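Packing materials and cartons, Tuvby storeroom

Notes and pictures from the repacking of the Tuvby storeroom, part of the Flomusthorpe stock move. The page covers boxes, labels and the work surface. Shelving is listed separately under Gaton.

Stock was sorted by weight first, then by size. Small parts went into inner boxes, and the inner boxes went into outer cartons, with paper fill on 2 sides where the fit was poor. An outer carton holds 11 inner boxes if they are stacked flat. The full job came to around 125 inner boxes.

Labels go on the short side. Tape is run once along the seam and once across each end. Cartons above the weight limit are split before taping - the bottom seam is the weak point on the older type.

Boxes are sorted by color as well. Blue is kept for items that go back into use first, and these are packed last so that they sit at the top of the carton.

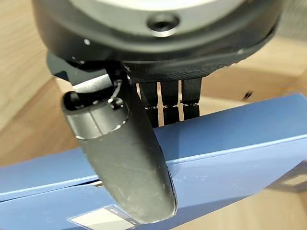

Text and pictures: Illés
Posted February 3, 2022

Blue box, at the packing stage.

The color key is the same as the one used for the June move. Lids and spare dividers are stored flat on shelf 3, next to the tape.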